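4.2 Loan Spells and the Supporters Who Remember Them
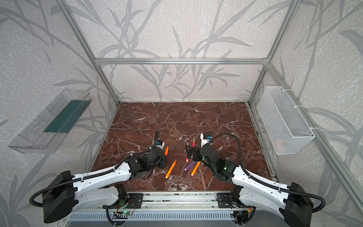
Figure 3. Two arms above a brown marble tabletop.

Why do fans stay fond of a player who was only ever on loan? Our interviews suggest that a short stay leaves very little room for things to go sour, and so the good afternoons are the ones people carry home with them.

We spoke with 60 season-ticket holders at Istell and Drarnov, and we are grateful for how freely (and at what length!) they talked. Many could still describe a loan forward's first goal in loving detail — the weather, the seat, who they hugged — while struggling to name the club's own top scorer from that year. Xiong, who ran the Drarnov interviews, found the warmest memories among people who had followed the team for more than 10 seasons. Supporters at Istell were a little cooler, and several of them brought up the July when their favorite went back to his parent club and then signed for a rival. We return to that group in Section 5.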